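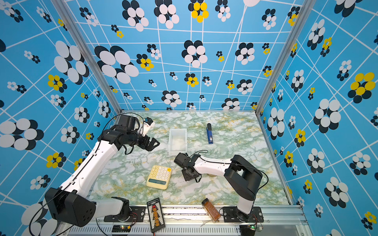
Buscamos participantes para el taller abierto «Cada cosa en su caja»

¿Tienes en casa un cajón donde conviven la grapadora, la calculadora, un destornillador y tres llaves que ya no abren nada? Entonces queremos conocerte. En Brillero llevamos tiempo hablando de cómo ordena la gente las cosas pequeñas, y esta vez abrimos la mesa a quien quiera venir a probar con nosotros.

La convocatoria es para marzo y hay 61 plazas. No hace falta ser una persona ordenada (¡mejor si hay de todo!) ni haber participado antes en nada parecido. Solo pedimos ser mayor de edad, tener ganas de trabajar con las manos y no tener prisa.

Qué vas a hacer

Cada sesión empieza con una mesa y unos cuantos objetos corrientes, de oficina, de taller y de cocina. Te pediremos que los guardes como lo harías en tu casa, que los vuelvas a sacar y que los coloques de otra manera. Después charlamos un rato: por qué el destornillador va dentro de la caja y la calculadora se queda fuera, por ejemplo. Parece poca cosa, pero las conversaciones que salen de ahí son estupendas.
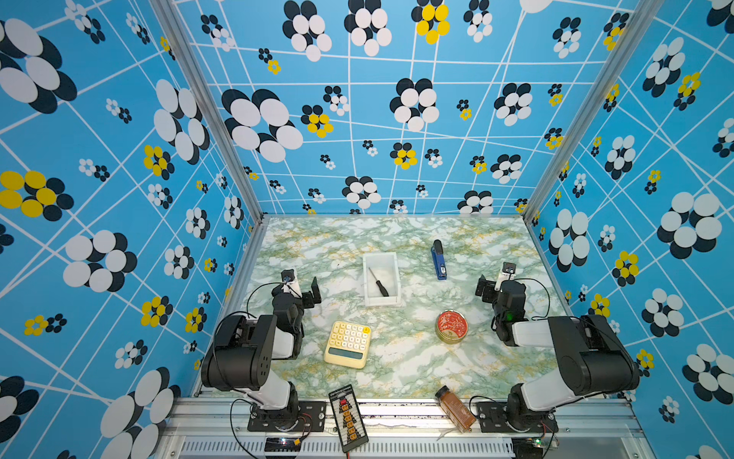 También nos gusta mezclar familias. Un frasco de especias al lado de una grapadora obliga a decidir: ¿se ordena por tamaño, por uso, por habitación? Telma Escobar, que coordina las sesiones, guarda los tarros de su cocina por colores y defiende el sistema con pasión. Puedes venir a llevarle la contraria.

Qué ofrecemos

Una sesión de mañana o de tarde, a tu elección, con café y algo de comer. Una compensación de 100 por persona en vales de la papelería Yoon. Y una copia del cuaderno que publicaremos con las ideas del grupo, firmada con tu nombre si así lo quieres.

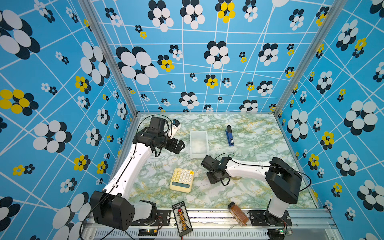 Dónde y cuándo

En la sala Pravelska, planta baja, con entrada sin escalones. El turno de mañana empieza a las 10:00 y el de tarde a las 16:30. Si necesitas silla alta o una mesa a otra altura, dínoslo al apuntarte y la preparamos.

Cómo apuntarte

Escribe a Maximiliano Vergara, en la secretaría de Brillero, con la referencia 2766 en el asunto. Cuéntanos en unas líneas quién eres, qué turno prefieres y cuál es el objeto de tu casa que nunca encuentra su sitio.

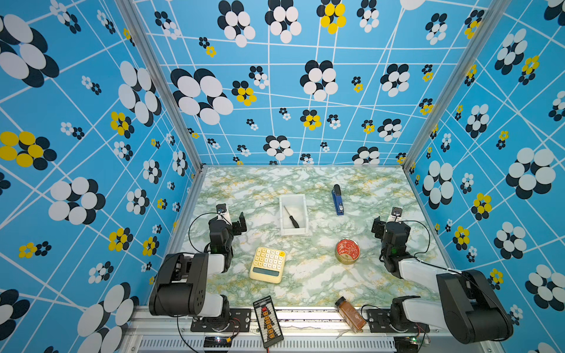 Si te animas, trae ese objeto el día de la sesión, siempre que quepa en una mano. Respondemos a todos los mensajes y, cuando se completen las plazas, abriremos lista de espera.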